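The Sakamoto omnibus arrived in July, and I have now been through it twice, once in the order printed and once in the order of first publication. It collects 14 stories and two short novels set in the same shared world, runs to 937 pages in the edition I have, and includes a map, a glossary and a set of notes by the author, Daichi Onishi. What follows is mostly about the order, with some remarks on the notes and the binding.

For anyone new to it, Sakamoto is the name of the river, and by extension of the country the river drains. The early stories keep close to the water. The later ones move up to the plateau at Testura, where the calendar is different and the rules for debt-magic are stricter. A debt in the river towns can be sold on. At Testura it stays with the person who made it, and dies with them. Most of the plots in the second half depend on a character from the river failing to grasp this.

The omnibus prints everything by internal date. So it opens with "The Salt Clerk", the ninth story Onishi wrote and a difficult one to start with. It assumes you know what a tally-house is and why the clerk will not write her own name. In the original order you have had eight stories to pick that up. In this order you have the glossary, which gives tally-house two lines and sends you to another entry.
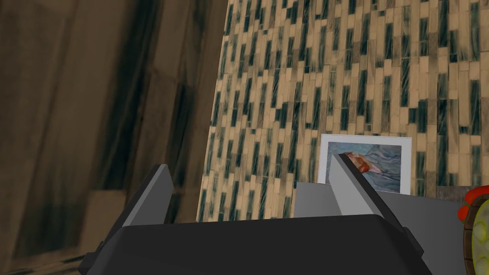
My own preference is for publication order, with one exception. "Ferry Weight" should be moved to just before the first novel, as its last page gives away who holds the debt on the ferry, and the novel is slower if you have forgotten. It also contains the best piece of magic in the book, the scene in which the two assessors lift the bell out of the river without touching it. Onishi describes the working as two flat plates leaning in towards each other, much like the pair of grey fingers in the render, with the force acting only across the gap. Everything outside the gap is unaffected, and the younger assessor loses a boat by standing it in the wrong place. The rule is stated once, on the third page, and is never broken in the rest of the series. I checked.

The two novels hold up less evenly. The first is tight and could stand alone. The second has a long middle section at the plateau court, almost 400 pages into the omnibus, where six named officials discuss grain. I know readers who like it. On the second pass I found the argument easier to follow but no quicker to read. The grain matters in the last chapter, where the price per sack is used to work out how long the regent has been dead, and the figures do come out right if you allow for the plateau month having 23 days.

The author's notes come after each story. They are short and practical, mainly concerned with what was cut and what was changed for this edition. The note to "The Salt Clerk" says the final paragraph was restored from an earlier draft. Having compared it with my old magazine copy, I think the shorter ending was better - the added lines explain the name, and the story had already done so.
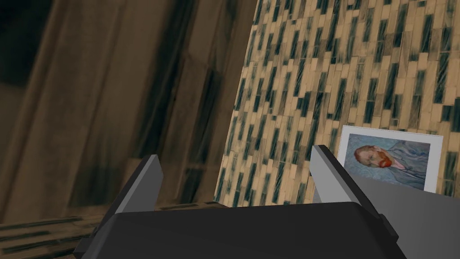 Orkthorpe, July

Finished the second pass on the train up and wrote the rest of this the same evening. Two corrections to what I said in my post on the first novel. The bridge at Pirkville is not the one burned in "Low Water"; that is the upper bridge, and the map has it in the right place. I also had the regent's sister down as the older of the two. She is younger by a year, which makes her claim in the final chapter weaker than I suggested.

On the physical book: the paper is thin but opaque, the spine is glued, and mine has begun to crease at the start of the second novel. The map is printed across two pages and the town names nearest the fold are hard to read. The glossary has no entry for assessor.

Next will be the three uncollected stories, in whatever order I can get hold of them.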